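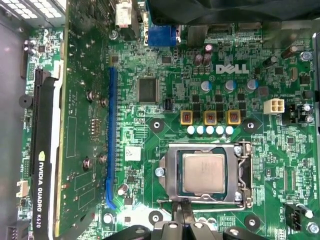

修理窓口に物を持ち込む人は、不調をどのような言葉で書くのか。

部品の名前はあまり出てこない。書かれるのは、何をしようとしたときに困ったか、そのとき機械がどんな音や様子を見せたかである。

図2　Dell製デスクトップ機の内部。マザーボードとNVIDIA Quadro K620グラフィックスカード

5　受付票における不調の言い表し方

5.1　資料と問い

本節では、Plullothamにある2か所の修理窓口、FindskaとWendskaで書かれた受付票102枚を資料として、持ち主が不調をどう言い表しているかを検討する。受付票は22か月のあいだに日本語で記入されたもので、扇風機、炊飯器、目覚まし時計、ラジオ、ミシン、掃除機、電気スタンド、デスクトップ機など、品目はじつに幅広い。前節までは窓口で交わされる会話を扱ってきたが、会話では係の相づちや聞き返しが言葉を誘導してしまう。受付票の「どうされましたか」欄は、持ち主がひとりで、たいていは立ったまま、備え付けの鉛筆で書いた文章である。短く、書き直しも多く、途中で終わっているものもある。筆者はこの欄を読み始めてすぐに夢中になってしまった。家電の不調という、日々いたるところで語られているはずのことがらについて、これほど工夫に富んだ日本語が書かれているとは予想していなかった。

不調の表現については、医療の場面における痛みの言い表し方の研究が豊かな蓄積を持っている。「ずきずき」「しくしく」のようなオノマトペが、診察の場で患者と医師の橋渡しをすることはよく知られている。機械の不調についてはどうだろうか。機械は痛みを感じないので、持ち主は自分の内側の感覚を語るわけではない。それでいて、外から観察した事実だけを並べているわけでもない。受付票の文には、持ち主と道具との付き合いの長さや、困りごとの切実さ、遠慮、ときには愛着がにじむ。こうした文を、故障診断の材料としてだけ読むのはあまりに惜しい。

本節の問いは次のようなものである。まず、不調を述べる文の主語には何が立つか。次に、音や動きの描写にはどのような語が使われるか。さらに、窓口の係が後から書き添えた所見と、持ち主の文とはどのような関係にあるか。分類にあたってはAcharyaの枠組みを出発点としたが、後で述べるように、受付票を読み進めるうちに何か所かを組み替えることになった。

用例は原文の表記を保って引く。ただし、個人や住所がわかる記述は省いた。判読できない文字は＊で示す。

5.2　主語に立つもの

受付票の文には主語のないものが多い。「つかない」「まわらない」「急に止まる」といった書き方で、品目欄にすでに「扇風機」と書いてあるのだから、改めて主語を立てる必要がないのである。この省略は自然で、読み手も困らない。おもしろいのは、わざわざ主語が書かれている場合である。

（1）首だけが動かない。羽根はまわる。（扇風機）

（2）ふたはしまるが、しまった感じがしない。（炊飯器）

（3）時計は動いていますが、ベルが朝だけ鳴りません。（目覚まし時計）

（1）では、動かないものと動くものとが対比されている。（2）も（3）も同じ型で、できることとできないことを並べ、その境目を示そうとしている。書き手は機械の構造を知らなくても、機械の働きを自分なりに切り分けている。この切り分けは設計上の区分と一致するとは限らない。（3）の「朝だけ」は、ベルの機構からすれば意味をなさないように見える。しかし係の追記によれば、持ち主は夜に時刻合わせの確認のためベルを鳴らし、そのまま止めるつまみを戻さずに寝ていた。「朝だけ」という一語が、使い方の流れをまるごと含んでいたわけである。筆者はこの票を何度読んでも感心する。

主語に身体部位の語が使われる例も目立つ。「首」「足」「口」「お腹」「背中」である。扇風機の首や机の足は辞書にも載る慣用の言い方だが、次のような例になると書き手の発明に近い。

（4）お腹のあたりがあつくなる。（ラジオ）

（5）のどにつまったような音がして吸わない。（掃除機）

（4）の「お腹」はスピーカーの下、電池の入る場所を指していたことが追記からわかる。（5）は、ホースのどこかに物がつまっていることを音から推測した文で、しかもその推測は当たっていた。比喩は飾りのように見えて、場所の指定というきわめて実用的な仕事をしている。部品名を知らない人が場所を伝えようとするとき、自分の体の配置がもっとも手近な地図になるのだろう。

身体の比喩が使いにくい品目もある。その代表がデスクトップ機である。図2のような内部を見ると、緑色の基板には細かな部品と白い印字が密に並び、名前を持つ場所がたくさんある。しかし受付票に現れる場所の語は「本体」「箱」「中」「うしろ」にほぼ限られる。デスクトップ機の票に「お腹」や「のど」は見あたらなかった。ふたを開けずに使う道具では、持ち主にとっての場所の区別も外側にとどまる。代わりに増えるのが、次に見る時間の表現である。

5.3　時間と場面の書きこみ

不調がいつ起きるかについて、受付票は驚くほど詳しい。様式には時刻を書く欄がない。それでも書き手は、限られた行のなかに場面を書きこんでくる。

（6）お湯をわかすと同時に使うと暗くなる。（電気スタンド）

（7）音が出るまで待つ時間がだんだん長くなって、今はお茶をいれて戻ってくるくらい。（ラジオ）

（8）孫が来ているときは動く。（ミシン）

（9）朝一番はだめで、二回目はいい。二回目がだめな日は一日だめ。（デスクトップ機）

（7）の「お茶をいれて戻ってくるくらい」は、計器で測った時間ではないが、どの程度の遅れかがよく伝わる。Acharyaの枠組みでは、このような表現は「曖昧な程度表現」にまとめられる。筆者は当初これに従って分類を進めたが、途中で手が止まった。お茶をいれる時間は、書き手にとって毎日くり返される確かな長さであり、同じ人が測れば毎回ほぼ同じになるだろう。これを「ちょっと」「けっこう」と同じ箱に入れるのは、どうにも具合が悪い。そこで本節では、生活の動作を物差しにした表現を「生活尺度」と呼び、独立の項目として立てることにした。

生活尺度は時間だけに使われるのではない。音の大きさについて「となりの部屋でテレビがきこえなくなる」、熱さについて「猫がよりつかない」、力の弱さについて「米つぶは吸うが豆は吸わない」などの例がある。最後の例は掃除機の票にあったもので、係の所見欄には「豆、確認」とだけ書き添えられていた。実際に豆で試したのであろう。持ち主の物差しが窓口の検査の物差しとしてそのまま採用された、すばらしい例である。

（8）は、当初は冗談として書かれたものと受け取った。しかし追記を読むと、孫がいるあいだはミシンを居間の机に移して使っており、ふだんの置き場所では床の傾きのためにペダルが引っかかっていたという。場面の書きこみには、書き手自身も気づいていない手がかりが含まれることがある。要約して「ときどき動かない」と書き換えてしまえば、この手がかりは失われる。受付の様式を整えるときに選択肢を増やしすぎることへの懸念が、この例からも具体的に裏づけられる。

（9）のような、規則を述べる文も魅力的である。「二回目がだめな日は一日だめ」という後半は、長くその機械と付き合ってきた人にしか書けない。書き手は観察をくり返し、仮説を立て、例外の扱いまで定めている。デスクトップ機の票にはこの種の文が多い。場所の語が乏しい品目で時間の記述が発達することは、5.2節で見た身体比喩の少なさとちょうど裏表の関係にあると考えられる。もっとも、本資料のデスクトップ機の票は数が限られており、品目の性質によるものか書き手の好みによるものかは、なお慎重に見る必要がある。

5.4　音の描写

不調を語る言葉のなかで、もっともにぎやかなのが音の描写である。「カタカタ」「ガーガー」「ジー」「プツプツ」といった定着したオノマトペに加え、その場で作られたらしい形が多数見られる。

（10）カララ、カララ、カ、でとまる。（扇風機）

（11）ンーーといって何もおこらない。（掃除機）

（12）前はスー、今はズー。（ミシン）

（10）では、句読点と拍の数を使って、回転が遅くなって止まるまでが写し取られている。「カララ」が二度くり返され、最後に「カ」だけが残る。声に出して読んでみると、その扇風機の様子がたちまち目に浮かぶ。（11）の語頭の「ン」は、日本語の語としては例外的な形であるが、書き手は迷いなく使っている。口を閉じたまま出る音に近い、低く持続するうなりを表したものと思われる。

（12）は清音と濁音の対立だけで変化を述べた例である。清音が軽く滑らかな印象を、濁音が重く抵抗のある印象を持つことは、音象徴の研究でくり返し指摘されてきた。（12）の書き手はこの対立を利用して、「前より重くなった」「滑りが悪い」といった説明をいっさい省いている。わずか数文字で、以前の状態、現在の状態、両者の差の三つが伝わる。しかも読み手がその区別を共有していることを信じきっている。オノマトペの力をこれほど簡潔に示す文には、なかなか出会えない。

音の描写には窓口による違いも認められた。Findskaの票では音の語が文の中に組みこまれ、「カタカタと音がします」のように「と」や「という」を伴うことが多い。Wendskaの票では、音の語だけを行の頭に置いて改行する書き方がしばしば見られる。方言や書き手の年齢の差を疑いたくなるところだが、もっと単純な事情がありそうである。Wendskaの記入欄には罫線がなく、箇条書きに近い書き方がしやすい。Findskaの記入欄は罫線が引かれており、文章を書く構えを誘う。紙の作りが文体に及ぼす影響は、資料を読むうえで見落としやすい。本節の集計で両窓口の文末形式を直接比べなかったのは、このためである。

なお、音の語を書いたあとで消し、別の語に直した跡が残る票もある。「ガガ」を消して「ググ」、それも消して「グガ」とした票では、書き手が頭のなかで音を鳴らし直しながら、もっとも近い文字を探している様子がうかがえる。消し跡は清書の際に失われるものなので、転記の段階で必ず残すようにした。

5.5　持ち主の文と係の所見

受付票の下半分には、係が後から記入する所見欄がある。所見には「接点清掃」「軸に給油」「ベルト交換」のような名詞句が並び、上半分の文とはまるで別の言語のように見える。両者の間ではどのような言い換えが行われているのだろうか。

所見を上の文と突き合わせると、係が持ち主の語をそのまま引き取っている例がかなりある。先の「豆、確認」がそうであり、（12）の票の所見には「給油、スーに戻る」とあった。専門的な語に置き換えられるのは処置の名前であって、結果の確認には持ち主の言葉が使われやすい。直ったかどうかを判断する基準は、持ち主が困っていたことが解消したかどうかにあるのだから、これは理にかなっている。「異音なし」と書くより「スーに戻る」と書くほうが、受け取りに来た持ち主にもよほどよく通じる。

一方で、食い違いが残る例もある。

（13）持ち主：なんとなく元気がない。　所見：異常みとめず。（電気スタンド）

（14）持ち主：さわるとわかるへんな感じ。　所見：電源部点検、外観良。（デスクトップ機）

（13）の「元気がない」は、明るさの低下を言っているのか、点滅なのか、傾きなのかがわからない。所見も短く、どこまで確かめたのかが読み取れない。（14）の「さわるとわかる」は、振動とも熱とも静電気とも取れる。触覚に関する語は、音に比べて日本語でも使い分けが書き手にまかされる部分が大きく、受付票の短い記入では特定が難しい。係が受付の時点で一言聞き返していれば、と思わずにはいられないが、その聞き返しが記録に残らない以上、実際に行われたかどうかも判断できない。

この二例を失敗例として片づけるのはためらわれる。「なんとなく」「へんな感じ」と書かれた票は、不調がまだ言葉の形になる前の段階を記録しているとも読める。長く使ってきた道具の変化を、持ち主は説明できるより前に感じ取っている。（13）の票と同じ品について後に出された票には「つけてすぐ消えることがある」と具体的な記述があり、同じ不調の進行を書いたものである可能性がある。同一の品であるかは品目欄の記述からしか確かめられないので、ここでは可能性を指摘するにとどめる。

5.6　丁寧さと遠慮

最後に、不調の内容とは直接関わらないが、資料に広く見られる特徴に触れておきたい。受付票には、謝罪や遠慮の表現が実によく現れる。「古いものですみません」「むりならけっこうです」「落としたのは私です」「まだ使いたいので」などである。様式にはそのような記入を求める文言はない。

興味深いことに、遠慮の表現は記入欄の終わりに来るとは限らない。「古いものですみません」は冒頭に置かれることが多く、「むりならけっこうです」は末尾に集中する。前者は読み手の第一印象に備える前置きとして、後者は依頼の負担を軽くする結びとして働いており、手紙の時候の挨拶と結語の関係を思わせる。わずか数行の記入欄が、小さな手紙として書かれているのである。

「まだ使いたいので」の「ので」にも注目したい。この句の後ろには、ほとんどの場合、何も続かない。「直してください」という依頼は書かれず、理由だけが置かれている。日本語の会話でも言いさしの「ので」は依頼をやわらげる働きを持つが、書き言葉でこれほど安定して使われることは注目に値する。窓口が修理のための場所であることは書き手にも係にもわかりきっており、依頼の部分は場所そのものが引き受けている。

Acharyaの枠組みでは、こうした表現は「診断に寄与しない記述」として分析の対象から外される。診断支援を目的とする分類であれば妥当な判断であろう。ただし本資料に限っても、「落としたのは私です」は原因の記述を兼ねており、「まだ使いたい」は処置の範囲を決める材料になりうる。ある炊飯器の票では、「見た目はどうでもいいので、まだ使いたいです」という記入を受けて、ふたの爪が色の違う部品で補われていた。持ち主の遠慮と希望が、修理の仕方を具体的に決めた例として挙げておく。

5.7　転記と分類の手続きに関する補足

受付票の転記にあたっては、改行、消し跡、矢印、小さな絵もできる限り記録した。絵は言葉で置き換えず、あった位置だけを示してある。扇風機の首の向きを示した矢印のように、文と一体で意味をなすものについては、用例を引く際に注記を付した。分類に迷った票は保留とし、全体を読み終えた後で改めて見直した。とくに生活尺度の項目は読み終えてから立てたものなので、初期に分類した票にさかのぼって適用している。

鉛筆の薄い票では、濁点の有無が判読できない場合があった。（12）のように清濁の対立が意味を担う資料では、これは軽視できない問題である。濁点が確認できないものは音の描写の集計から外し、判読不能として別に保管した。次節では、ここで得た分類をもとに、窓口での会話において同じ生活尺度がどのように持ち出され、係によってどう受け止められるかを見ていく。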